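# Small Games, Slow Rooms

The loading bar takes ages. Then a cartoon otter pops up, waves, and asks you to find the letter T. Four kids on one beanbag, one tablet, and all of them yelling. It's under the log. It's always under the log.

The game is Torenari, and if you have a child under seven you've probaly heard the theme song through a wall. It's a spelling game dressed up as a river trip. You paddle, you stop at a bank, you build a word, you paddle on. No timer. No stars to buy. The otter never tells you that you're wrong, he just scratches his ear and waits.

Shirley Hawthorne designed the ear scratch. She taught grade one for a long stretch before she went into games, and she's still got the voice. "Kids know when they've blown it," she told me. "They don't need a buzzer. A buzzer is for the grown-up in the room."

Her studio, Stosivside, is four people over a bakery. Smells great, terrible parking. They put out their first title in November two years ago, a counting thing set in a laundromat, and it sold 700 copies. Hawthorne says the number without flinching. She liked that game. Still does. Socks, mostly. You matched socks.

Torenari came out of the wreckage. Same engine, same colours in places – look hard at the third river bank and there's a sock on a branch.

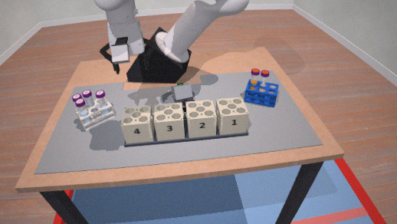 What changed was the testing. The laundromat game was tried out on the team's own nieces and nephews, who were polite about it. For the second one, Colleen Sandhu, the producer, took a build round to after-school programs and sat on the floor. She brought 200 paper stickers and a notebook and said almost nothing. Kids got a sticker for stopping, not for finishing. So they stopped when they were bored, and she wrote down where.

They were bored a lot. The first build opened with a long talking bit, a map, a wise heron. Gone. The heron is in the credits now, asleep. The second build had a word list pulled from a reading program, and half of it was words no child has ever wanted to spell. Out went "hem". In came "bum", for one glorious week, until a parent wrote in.

I asked about sound and got the longest answer of the day. Manon Chisholm records it all, in a closet, with coats. Every letter has 2 sounds – one slow, one quick – and the slow one plays if the player's finger hovers. It's a tiny thing. My daughter leaned on it for weeks with the letter G and then one morning she didn't.

Not everyone's sold. Rhonda Landry runs a school library and has a drawer of tablets she'd happily trade for beanbags. She's fine with Torenari for the first few banks. Past that, she says, the words get longer but the play doesn't grow up. You're still dragging tiles. "A kid who can spell 'kettle' wants to do something with a kettle." Fair. I felt it too around the waterfall, where the river turns into a corridor and the otter runs out of new things to say.

Landry prefers Gendetham, an older game with uglier art, where you write signs for a village and the villagers obey them. Spell "shut" and the shop shuts. Spell it wrong and they stand around looking worried. It crashes. The menus are a dog's breakfast. Kids in her library line up for it anyway.

Hawthorne has played it, of course. Loves it. There's a bit of it in the update her team is finishing, a campsite where the words you build turn into stuff you can use. Soup, rope, tent. I tried an early version and got the tent inside out, which made the otter laugh, and then I did it three more times on purpose.

Price hasn't been set for the update. Hawthorne wants it free for anyone who already owns the game, Sandhu wants to pay the rent, and they had that argument in front of me, quite cheerfuly, over a cheese bun.

One gripe before I go. Saved games. There's a single slot, so siblings overwrite each other, and there are tears. Ours were loud. Sandhu says separate profiles are coming with the campsite, each with its own boat, and you can pick the colour. My two have already called dibs on the same green.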